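Teaching two arms to share a task

A research programme at the Zurkthorpe laboratory is asking how a pair of robot arms can learn when to act and when to wait. Its first results suggest that the walls around the work matter more than had been supposed.

Most small objects that people handle every day need two hands. One hand steadies a case while the other opens it. One hand holds a tray while the other lifts out what is inside. People learn this division of labour in infancy and seldom think of it again. For machines it remains a difficult problem, and it is the problem on which the manipulation group at Zurkthorpe has spent the past 2 years.

The group is led by Violeta Riquelme, who came to the laboratory from industrial automation. In that field, she explains, two arms are usually kept apart by careful timing. Each follows its own programme, and the programmes are written so that the arms never meet. Such a method works well on a production line, where every part arrives in the same place. It is of little help when a part has been put down at an angle.

The method developed at Zurkthorpe, known internally as Dultar, begins with demonstrations. A trained operator guides both arms through a short task, and the movements are recorded together with the camera view. A single learned model is then trained to produce the movements of both arms at once. Earlier work by the same group had used a separate model for each arm, with a signal passed between them.

"The signal always came too late," says Killian Moulin, who wrote much of the training software. "One arm would let go before the other had taken hold. When one model is responsible for both, the question of who tells whom does not arise."
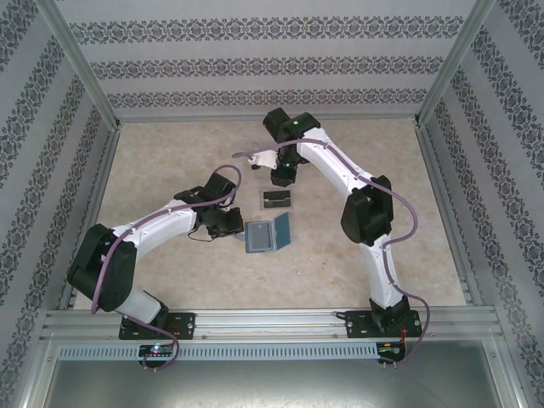
Reading time: 4 minutes

The objects chosen for the study are modest in size. Among them are a transparent tray with a dark insert and a blue folding case that opens in the manner of a miniature laptop. Both are light enough to slide when touched, and an arm that pushes at one of them without support from its partner will often move it away. Ľubica Tichý, who selected the objects, wanted tasks in which a lack of cooperation would be plain to see.

The patterned walls are part of the experiment. A model trained from camera views may come to rely on features that have nothing to do with the task, such as a mark on a wall or the edge of a panel. The group therefore lines its enclosures with wallpaper and changes the design between sessions. Bold scrollwork in dark bands on light grey is one of the more demanding designs, as the lines of the pattern compete with the outlines of the arms and the objects.

For the main comparison, 147 demonstrations were recorded for each task. One version of the model was trained on demonstrations made against a single plain wall. The other was trained on the same number of demonstrations, spread across 4 wall designs. Both were then tested in an enclosure with a design that neither had met before.

The difference was clear. The model trained against the plain wall tended to reach for the right area but close its grippers too early, or to one side of the object. The model trained on varied walls completed the tasks far more often, and it recovered better when an object had shifted. It was a little slower, and in some trials both arms paused over the object before either moved in. Gilles Bailly, who supervised the trials, regards the pause as acceptable for the present – though he would not wish to see it in a working system.

The findings have limits, and the group is careful to state them. All trials took place under steady indoor lighting, with the camera in a fixed position. The arms were mounted on a shared rail, so that the distance between their bases never changed. Whether the same training would serve for arms placed at another distance has not been tested.

Fabrice Delorme, whose team at Tratano is following the work, sees a possible use in the repair of small instruments, where batches are short and no two cases arrive in the same condition. He notes that the cost of recording demonstrations would need to fall before such a use became practical. An operator can work with full attention for only a limited part of the day, and poor demonstrations have been found to do more harm than a smaller set of good ones.

The next stage of the programme will begin in February. It will add objects that bend, and will examine whether the arms can exchange roles during a task, so that the one which has been holding takes over the finer movement. Ľubica Tichý is now preparing the objects for those trials, together with a new set of wallpapers.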